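Pre-shift inspection checklist — permanent mould cell, Vullow foundry
Line: Flenum tilt-pour machine, small aluminium castings
To be filled in by the outgoing shift lead and checked by the incoming one. Comments are from the November walk-round.

1. Floor and access
Walkways clear, no standing water within reach of the furnace: OK
Spill sand bin full and lid free: OK
Comment: bin has been moved behind the ingot rack. Put it back by the pillar where people expect it.

2. Holding furnace
Lid closes fully: OK
Thermocouple sheath sound: Replace
Dross tools preheated and coated: OK
Comment: sheath is thinning at the melt line. A spare is in the Chacko cabinet, top shelf. Tools left on the floor overnight must go back on the warming rack before use, even if they look dry.

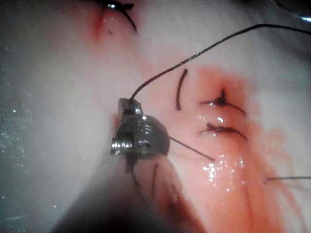

Instrument tip with dark suture thread, close view.

3. Mould and coating
Mould halves close square, no flash on the parting line: OK
Vents clear: Action
Coating even, no bare patches on the gate side: OK
Mould at 300 °C before first pour: OK
Comment: two vents near the riser were blocked with old coating. Clean with the brass scraper only. Steel picks have already marked one insert and the mark shows on the casting.

4. Tilt mechanism and guards
Interlock stops the tilt when the front gate is opened: OK
Emergency stops tested, both sides: OK
Hydraulic hoses free from chafing: Action
Comment: the lower return hose rubs on the bracket at full tilt. Sleeve fitted for now, new hose on order from Dinell. Check the sleeve at every shift change until it comes.

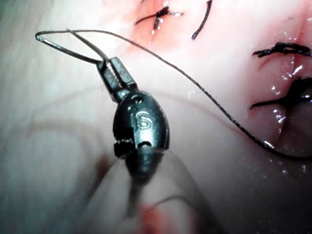 The gate itself still needs a firm push to latch. It passes, but the hinge side has dropped and the striker plate is wearing. Maintenance to shim it at the next planned stop.

5. Ejection and handling
Ejector pins return fully: Action
Tongs and hooks undamaged: OK
Comment: pin 3 is slow when the mould is at temperature. No sign of it cold, so test it hot. Castings are not to be pulled by hand if they hang up. Stop the machine, lock it off and use the long hook.

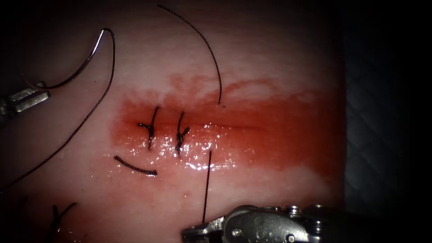 Cooling rack was overloaded again at the 6 am check. One layer per shelf.

6. Protective equipment
Face shields, aprons and gaiters for everyone at the pour side: OK
Gloves dry and free from holes: Action
Comment: three pairs thrown out. Stores to reorder.

7. Records
Shot counter read and entered: OK
Mould due for strip and full clean at 2000 shots. Enter the reading before the counter is reset, and keep the old sheet with the mould card.

Open items go on the board by the cell door and stay there until signed off.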